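Tatthorpe Playbills is a catalog of 1,581 theater programs, handbills and season brochures from small companies that worked in and near Tatthorpe. It covers the printed paper only. There are no scripts, recordings or costume records in it.

Last revised September 9, 2023.

## What is in the repository

- `programs.csv` – one row per printed item
- `credits.csv` – one row per named person per item, linked by `item_id`
- `companies.csv` – the 11 companies, with former names
- `notes/` – plain text notes on dating and on disputed credits

All files are UTF-8 with commas as separators. Empty cells mean the item does not give the information. The word `illegible` means it does, but the cataloger couldn't read it.

## Where the items come from

Most of the paper was kept by the Wada Street Players, who performed in a former seed store and threw very little away. The second large group is from Edoso, a dance and mime company that shared the building for several seasons and often printed its program on the back of the Players' one. Where both sides carry a program, each side has its own row and the two rows share a `sheet_id`.

The rest came in small lots from actors, stagehands and their families. Ustell Hall gave its front-of-house binders, which have ticket prices written in the margins. Those prices are in `price_note` exactly as written, including the ones that are crossed out.

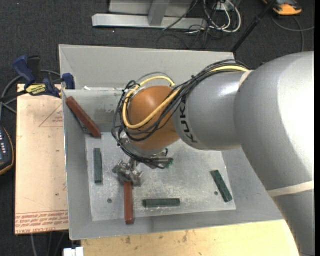 Handbills were harder to place than programs. Many give a weekday and a curtain time but no year. If the cast matched a dated program, the handbill was given the same year and `date_basis` was set to `cast_match`. If the only evidence was the printer's address or a phone number, `date_basis` is `printer` and the year should be treated as weak.

## Main fields in `programs.csv`

| Field | Meaning |
|---|---|
| `item_id` | Stable identifier, never reused |
| `sheet_id` | Shared by items printed on one sheet |
| `company_id` | Links to `companies.csv` |
| `title_printed` | Title as printed, errors kept |
| `title_usual` | Title the play is normally known by |
| `venue` | As printed |
| `year` | Four digits or empty |
| `date_basis` | `printed`, `cast_match`, `printer` or `donor` |
| `price_note` | Handwritten or printed price |

## Names

`credits.csv` keeps every name as it appears on the page. A performer listed under a stage name in one season and a married name in the next will have 2 spellings and, we hope, one `person_id`. Merging was done by hand by Heidrun Haslinger, who stage-managed for the Players and knew most of the people involved. She left a pair unmerged when she wasn't sure, so expect some duplicates.

Role names are not standardized. "Lights," "lighting" and "electrics" are all there.

## Known problems

- Touring shows are listed under the host company when the program doesn't name the visitors.
- Cast changes announced on paper slips are recorded only if the slip was still inside the program.
- Edoso numbered its seasons from September, the Players from January. `year` is always the calendar year of the performance.
- Reprints with a new cover count as separate items. Reprints with no change do not.

## Use

The tables may be copied and reused with credit to Tatthorpe Playbills. The artwork and essays in the programs belong to whoever made them and are not part of the release.

Corrections are welcome as issues. Please give the `item_id` and say where the better information comes from – a diary, a dated photograph, a review. Memory is fine too, and will be marked as such in `notes/`.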